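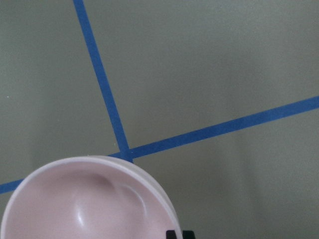

Yen-ting Tai wrote to us after the first edition that a machine which needs tape on the table is not yet doing housework, and that her mother clears a table in the dark. We agree with half of this. The Urudora arm can move a bowl many times in one evening, but it cannot yet decide by itself which bowl should be moved. Please read this section with that in mind.

## 4.2 Setting up the bowl task

1. Wipe the work surface and let it dry.
2. Lay two strips of painter's tape so that they cross. The angle is free. The crossing is your reference point for the start position.
3. Put one plastic bowl near the crossing. It must be empty.
4. Open the Bekeo panel and choose **Clear table > Single item**.
5. Set the lift height to 60 mm and the grip force to level 2.
6. Press **Approach**. The fingers come down next to the bowl and wait for you.
7. Check the position of both finger tips, then press **Continue**.

> **Note:** The tape may stay on the table between runs. If a strip comes up at the end, replace the whole strip.

> **Caution:** Do not use a bowl heavier than 700 g. Do not use glass at grip level 2 or higher.

### If the bowl slips

Lower the speed to 200 and repeat from step 6. Shiny bowls slip more often than matt ones. Man-lok Hsu keeps a list of the bowls we tried in August, and you can ask for it.

Stacked bowls, wet bowls and bowls with a spoon inside are not supported in this version. For these, clearing by hand is still quicker.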